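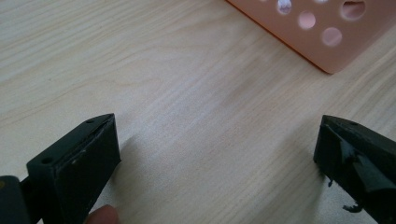 20 Mar 2025

Slept badly, up before six, and decided that if I was going to be awake I might as well be useful. So it's been a laundry day, mostly the small stuff I keep putting off. I've had a note on the fridge since February saying SORT THE PINK BASKET and I'd stopped seeing it.

Inna Kobzar rang in the middle of it all and kept me talking for 37 minutes about her move to Vullach, boxes everywhere, no curtains yet, and the cat has gone under the bath and won't come out. I promised her my spare tea towels and then couldn't remember where I'd put them!

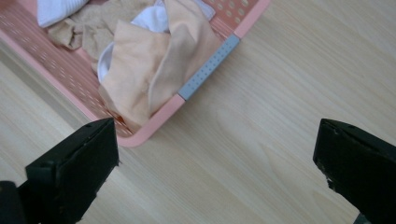
The peachy thing needs folding properly or it'll look like a dishcloth by tomorrow. I never know what to do with thin fabric - roll it, fold it, shove it in the drawer and hope? Mum always rolled. The whites are easier, just fold in half and half again.

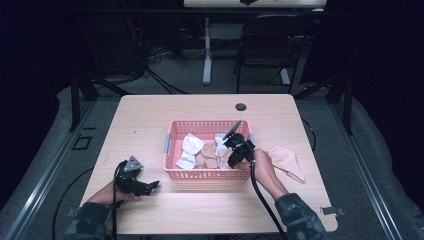

Afroza wants me over for supper at the weekend and I said I'd bring a pudding, so that's 30 quid gone on berries if I'm not careful. Must find the big dish. Also ring the dentist, and post Inna's towels if they ever turn up. Bed early tonight, I'm shattered.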